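Munov Wrist-View Grasp Kit
Close-range grasp timing for parallel grippers, from the Lavau workshop

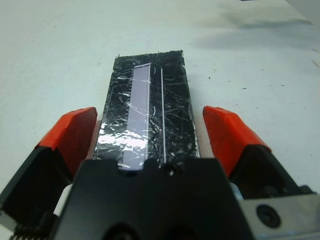

What does the Munov kit do?

It decides when a gripper should close. A small model reads the video from a camera on the wrist and gives the robot controller a running answer: keep moving, close now, or back off and try again.

Overview

Most grasping setups put a lot of work into the first half of the reach. An overhead camera finds the part, a planner picks a pose, the arm drives there, and then the fingers close on a timer. That last step gets very little attention, and we think it's where the fun is! The wrist camera has the best seat in the house for those final moments, and the Munov kit puts that view to work.

The kit grew out of a research method we call Somville timing. The idea is easy to explain. Record a lot of reaches with a person deciding when to close the fingers, label each video by how the grasp went, and train a model to judge the closing moment from the wrist view alone. No depth sensor, no force sensor in the fingertips, no CAD model of the part. We kept expecting to have to add one of those back in, and so far the tests have let us leave them out.

What you get

Wrist camera module, 69 g without the cable
Mounting plate and screws for Tavares parallel grippers
Set of high-color fingertip pads
USB cable with strain relief clip
Munov runtime for Linux, with a trained base model
Somville recording tool, for adding your own parts
Training set, labels and test videos on a download link

The computer is not included. The gripper isn't either.

Why the fingertips are bright

The pads come in orange-red for a practical reason. The model has to keep track of the gap between each pad and the part, and an all-black finger next to a black part is a hard case. With the pads angled in and still spread, as in the photo, there's a strip of white table on both sides of the part, and those strips are what the model cares about most. As the fingers come in, the strips shrink. We tried several pad colors on the bench and the warm ones gave us the cleanest signal under our lights. If your parts are orange, write to us and we'll send a different set.

Worn pads are fine. A rough or scuffed pad surface shows up often in the training videos, so the base model has plenty of practice with them. Replace a pad when the grip gets poor, and don't worry about how it looks to the camera.

Shiny and scratched covers

We're really happy with this part of the work. Clear coverings are a headache for machine vision: they glare, they wrinkle, and every scratch draws a thin bright line that an edge finder will happily mistake for the side of an object. Look at the black part in the picture. The scratches run across its whole face, there's a crumpled patch of glare toward the lower left, and straight pale features run lengthwise along it. A plain edge detector sees edges everywhere.

Somville timing gets around this by training on short clips. A true edge shifts in a steady way as the wrist moves, and glare slides around with the viewing angle. We never told the model about any of this. We gave it clips in place of stills, mixed in plenty of shiny parts, and it picked up enough from the motion to do the job. When we went back and trained a version on single stills with everything else the same, it closed early on shiny parts far more often, and that comparison convinced us to build the kit around clips.

How the base model was trained

The training set holds 539 reaches, all recorded on our own benches with a Tavares gripper. An operator drove the arm by hand controller and pressed a button to close. Each reach was labeled as a good grasp, a slip, a miss or an abort. Aborts are worth having. If the operator looked at the view and decided to pull back, we kept that video, and it taught the model more about bad approaches than the misses did.

Parts were laid on a light table with ordinary room lighting. We left the shadows alone and didn't chase every speck of dust off the surface. Early on we recorded a batch on a spotless table with a ring light, got lovely curves in training, and then watched the model fall apart as soon as somebody opened the blinds. That batch is in the download too, in a folder marked "clean light," if you'd like to repeat the mistake for yourself.

Test result

We held back 70 reaches with parts the model had never seen and let it choose the closing moment. It chose badly in 10 of them. Most of those were early closes on parts lying at a steep angle to the fingers, and the rest were needless back-offs, where the grasp would have been fine if the arm had kept going. We count a needless back-off as a bad choice, even though the cost is only a second try.

We'd love to see that number go down, and angled parts are the obvious place to start. The held-back videos are included, with the model's choice marked on each one, so you can see for yourself where it goes wrong. Please don't train on them and then send us your score.

Fitting the camera

Turn the gripper off and open the fingers fully. Place the mounting plate against the side of the gripper body and start all the screws by hand before tightening any of them. Slide the camera in with the cable toward the wrist, then tighten the clamp.

Open the runtime and check the live view. You want the fingertips well inside the view with clear space ahead of them. Part of the gripper body along the bottom is expected, and the model was trained with it there. Run the alignment step, which opens and closes the empty gripper while the software learns where your pads sit. Repeat this step whenever the camera has been bumped or moved.

Adding your own parts

The base model copes well with small boxes, handheld shapes, slabs and blocks. For anything soft, very thin or see-through all the way down to the table, record some reaches of your own with the Somville tool. It saves the clip, asks for the label as soon as the fingers stop, and moves on. Label as you go. We tried saving the labeling for the end of the day and our notes were a mess.

Vary the approach while you record. Come in crooked now and then, go past the part, stop short, pull out. A set made entirely of tidy reaches gives you a model that has no idea what trouble looks like.

Known limits

Dark tables weaken the gap signal, and we recommend a light mat under the work area. Very fast approaches blur the clips. The model handles one part at a time, so parts that touch each other need to be separated first. Suction tools and multi-finger hands are not supported.

The kit gives timing advice to your controller and is not a safety device. Keep your usual guarding and stop functions in place.

Compatibility

Plates are available for current Tavares parallel grippers. Drawings for the plate are part of the download, and we know of labs that have adapted them to other grippers by moving the holes. A plate for the wide-stroke Tavares body is planned for December.

Ordering and support

Kits are built in small batches at Lavau. Write to the workshop with your gripper model and the kind of parts you pick, and attach a wrist video if you have one. We enjoy the odd ones!

Page updated Aug 28, 2025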